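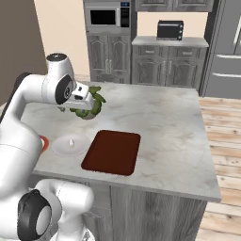
Panside: Frequently Asked Questions

Last updated June 10, 2021

Welcome, and thank you for all the kind notes! We've been building Panside at the shared workshop in Brurilcombe, and at our own kitchen table when the workshop is full, and the same questions keep landing in the inbox. We've tried to answer them properly on this page, so please forgive us if we ramble a bit.

What is Panside, in plain words?

A robot arm that works at a kitchen island and moves ordinary things from one spot to another. A plate, a tray, some greens, that sort of job. It doesn't cook and we have no plans to make it cook (several of you have asked, very hopefully, about pancakes). Clearing up and setting out turn out to be plenty of work for a home build, and they're the chores we most wanted a hand with in the first place.

Why do you practice in a computer kitchen first?

We learned that one the expensive way. Our very first gripper met the edge of a real stone countertop at full speed, and we spent the rest of that evening gluing. Now every new move goes through Kotian, which is the simulator we put together for the project, before the real arm gets to try it. The kitchen in there has a marble-topped island and gray wood cabinets, and you can drop a plate in it as many times as you like without getting out the dustpan. We had run almost 2,000 practice moves in Kotian before we let the arm near real crockery, and we're very glad we waited.

How much did it all cost?

Our own spending came to $653, and that needs some explaining before anybody gets too excited. The arm itself was secondhand and came to us in two boxes, missing most of its screws and one joint cover. We already had a laptop that could run Kotian, and the workshop let us use the 3D printer for the price of the filament. If you start from nothing, expect to pay a good deal more than we did. The motors are where the money goes, so if you see a used arm with healthy motors and an ugly shell, take the ugly shell!

How high does the arm have to be mounted?

Our counter is 36 inches high, and we set the base low beside the island so that the arm comes up and over the top. We did try bolting it to the counter itself, and it worked, but we lost the best chopping spot and were forever bumping into the thing with our elbows. With the base off to the side you do need longer reach, and you need to watch the point where the arm passes the front edge of the counter. We keep a clearance of a hand's width there in all our moves.

Which things are hardest to pick up?

Flat ones, by a mile. A leafy bunch of something looks tricky, but it gives a little when the fingers close, and it forgives you if you're slightly off. A tray lying flat on stone gives you nothing to get hold of. We tip it first, by pinching one side and raising that before the rest, and then we carry it at a slant until it's over the spot where it's going.
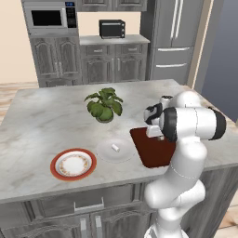
Credit: Panside build log. Kitchen model made in Kotian.

The slant bothers people, we know. It bothered us too, and we spent far too long trying to lift the tray level. Then we noticed that we pick up a tray the very same way ourselves when we only have one hand free. As long as it's empty, a tilt does no harm. With anything on it you need a level lift, and for that we'd want a second arm or a much wider gripper, neither of which will be ready before September.

Do the plates have to be a special kind?

Any plate with a bit of rim will do. Our trouble is with pale plates on pale stone, where the edge is very hard for the software to find. A plate with a colored rim is so much easier, and if you're shopping for practice plates we'd say pick the loudest rim in the store. We still keep a plain white one in our set, with a small white cylinder lying on it, and we consider that our tough exam. When the arm's own view has the two of them together, white on white, you learn quickly how good your settings are.

What should I build first?

The gripper. It's small, it's cheap, and you can hold it in your hand and try it on things around the house while you save up for the rest. We printed ours in pieces and kept the Bustmont finger pattern we had drawn up for an earlier project, with flat pads at the tips. Print a few spare pads while you're at it. They wear down, and they always seem to do it on the evening you have friends coming by to see the arm.

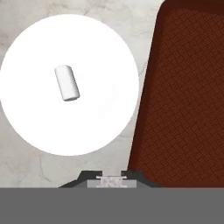
How long does it take to set up a new move?

Allow 40 minutes for a simple one, such as taking something off a plate and putting it down on a tray. Most of that goes into the approach, meaning the path the fingers take before they touch anything. The closing and lifting are quick by comparison. Your first few will take a whole afternoon, and that's perfectly all right. Save every version as you go, even the silly ones, and write yourself a short note about what you changed.

Can I run Kotian on an old laptop?

Probably, if you're patient with it. Turn the shadows off and take out any cabinets your arm will never reach. The floor can go as well. The moves come out the same, and the screen stops stuttering.

Is it safe to have around children and pets?

Please treat it like a power tool. Ours has a big stop button on a long cord, and it's unplugged whenever we leave the room. We also run every new move at the slowest speed the first time on the real arm, with our hands well back and the button within reach. The cat is shut out for all of it, and complains.

May I come and see it?

We'd love that! Write to us through the contact form and tell us what you're building yourself, even if it's only a pile of parts so far. The workshop in Brurilcombe has room for a few visitors at a time, and if you bring your gripper along we'll happily try it on our plates.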